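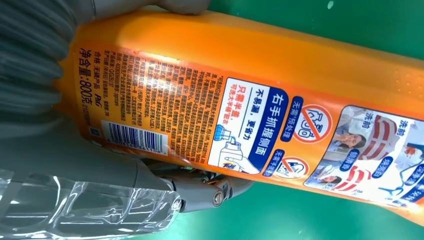 Stukley grasping data collection
Progress report to Lolow, second period

1. Status

The Stukley set now holds 2588 accepted grasp episodes. A further 435 were recorded and rejected at review. Collection is on schedule. Labelling is behind by one batch and should catch up in November.

Each episode contains the wrist camera stream, joint positions, finger motor current and a short text label giving the object class and the grasp type. Episodes are recorded under operator control. No learned policy was used to produce any of the data counted here.

2. Objects

Work in this period moved from boxes and tins to household bottles: detergent, shampoo, cooking oil and drinking water. Bottles were requested in the first review because the earlier set had very few rounded or flexible items. The 800 g laundry detergent bottle is the largest item in the group and is at the upper limit of what the hand will close on comfortably. Clear drinks bottles are the most difficult for the camera. Their outlines are weak and the creases produce highlights that the segmentation model reads as separate objects.

Objects are presented singly and in small cluttered groups on the green work surface. Packaging text is left uncovered. Most of it is Chinese, and the annotators at Kusuma transcribe the brand and product type only.

3. Rejected episodes

The main causes, in order of frequency:

Object slipped before the end of the lift.
Wrist stream dropped frames for longer than the permitted gap.
Operator regrasped more than once.
Label did not match the object.

Slips are kept in a separate folder with their own label. Unolholm has asked for them for the failure detection work and we propose to deliver them alongside the main set at no extra cost.

The dropped frames were traced to a worn connector on station 4. The cable was replaced and the fault has not come back.

4. Changes to procedure

The start pose is now varied between episodes. In the first period operators tended to approach from the same side, and a trial model trained on that data approached from the same side too, including when another object was in the way.

Glossy plastic gave strong reflections under the original lamps. Diffusers were fitted at all 5 stations. Episodes recorded before the change have been kept and are marked in the metadata.

Saturday sessions have been stopped. The reject rate on those sessions was higher than on weekdays and the extra volume did not justify the review time.

5. Next period

Soft pouches and refill packs. Second annotation pass on all cluttered groups. Release of the bottle subset to Unolholm for a first training run, with results to be included in the next report.

One decision is needed from Lolow: whether filled and empty containers should be separate classes. We currently record the fill state as a free text note.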